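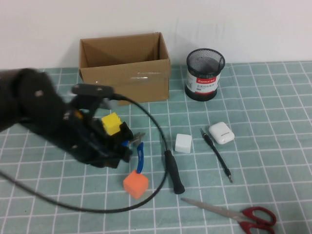 According to Gadus, every sapphire it sells from now on can be followed from the ground to the ring, and shoppers who ask for proof will get it at the counter.

The jewelry chain made the claim on Wednesday at its store in Fusbridge, where it put its first Nullimine stones on sale. Nullimine is the name of a tracking label. Each stone that carries it comes with a small card, and the card has a code on it. Type the code into the Nullimine website and a page comes up with the weight and color of the stone, the name of the mine and the word "verified" in green.

It looks good. What it proves is harder to say.

The launch set has 23 blue sapphires, all listed as coming from the Gezer mine and all listed as unheated. Both points matter to the price. Most blue sapphires on the market have been heated to improve their color, and a stone that hasn't been can sell for a good deal more. Gadus is charging extra for these and doesn't hide it. The sign in the window says "100 percent traceable," and the salespeople repeat it without being asked.

We asked who checks. The answer, from the Nullimine help desk, was that the mine fills in the first part of the record and the cutter fills in the second. Nullimine then looks over the paperwork. It doesn't send anyone to Gezer and it doesn't test the stones. Gadus says it trusts its suppliers and has no reason to think any of the records are wrong. That may well be so, but a buyer paying extra for "verified" might expect the word to mean a bit more than that.

There are labs that will examine a sapphire and give an opinion on heat treatment, and often on the country it came from. A lab report isn't perfect either. Still, it's written by people who had the stone under a microscope and who weren't paid by the mine. Only two of the Fusbridge sapphires come with one, and they are the two most expensive in the case. For the rest, the card is all there is. Asked if a customer could send a stone to a lab and return it if the report came back different, Gadus said it would look at such requests "case by case." 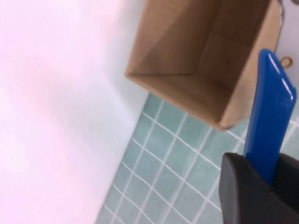
The weak spot in any scheme like this is the stretch between the mine and the cutter. Rough sapphire is small, it looks much alike to most people, and parcels from different places get mixed and sorted again before anything is cut. Nullimine says sealed parcels solve the problem. The seal is put on by the seller, though, and once a parcel has been opened the record goes by what somebody wrote down. An open cardboard box with nothing in it won't tell you where its contents came from or where they went, and the same holds for a gem parcel after the seal is broken. The Nullimine page has no photo of the rough stone, and no rough weight to set beside the cut weight. Either one would give an outsider something to compare.

None of this means the stones are bad. The ones we saw in the store were a pleasant medium blue, nicely cut, with fine silky threads in a couple of them under a loupe. Intact silk of that sort can point to a stone that was never heated strongly, though a look across a shop counter settles nothing.

The trouble is that the jewelry trade has been here before. Labels come along, the wording gets warmer each time, and the checking stays with the people doing the selling. Nullimine says outside inspections are planned. It wouldn't say who would carry them out, or when, or whether the results would be made public. Its terms of use, in the small type at the bottom of the site, say that mine names are "supplied by third parties" and that Nullimine accepts no responsibility for mistakes. The card in the ring box doesn't mention that.

Gadus plans to bring the label to emeralds next, and says other stores will have Nullimine sapphires by April. Shoppers who like the look of one in the meantime can ask for a lab report before they pay, and get the words "natural, unheated" written on the receipt – along with the terms for sending it back.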